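Research > Marketing > Working Papers

Share 13 | Comments 30

4.2 Recall and the summer spot

Respondents in both groups watched the Eltavia campaign film in full, a courtesy few of them would have extended at home. The film follows a cast of cheerful strangers to a lake, where they drink the product and appear to have no jobs. Thirty minutes later we asked them to name the brand. In the first group, 30 percent did so correctly. A larger share named Plosta, a rival that had bought no airtime in March and must have been delighted.

Oberholzer's model of borrowed credit predicts this result. When two brands share a season, a color palette and a ukulele, the older brand collects the memory and the newer one collects the invoice.
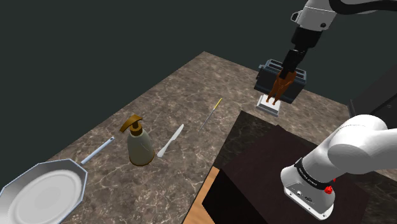 Figure 4. Simulated countertop with robot arm.

The second group saw the same film with the brand name spoken aloud in the opening seconds. The agency, Namel, had argued against this on the grounds that it would "break the daydream." Correct recall rose by 13 points. The daydream, as measured by our mood scale, stayed where it was.

We do not claim that saying the name of the product is a new idea in advertising. It does seem to have fallen out of fashion, and Section 5 looks at what clients paid during its absence.

Manuscript received 8/3/19

Previous section | Next section | References | Cite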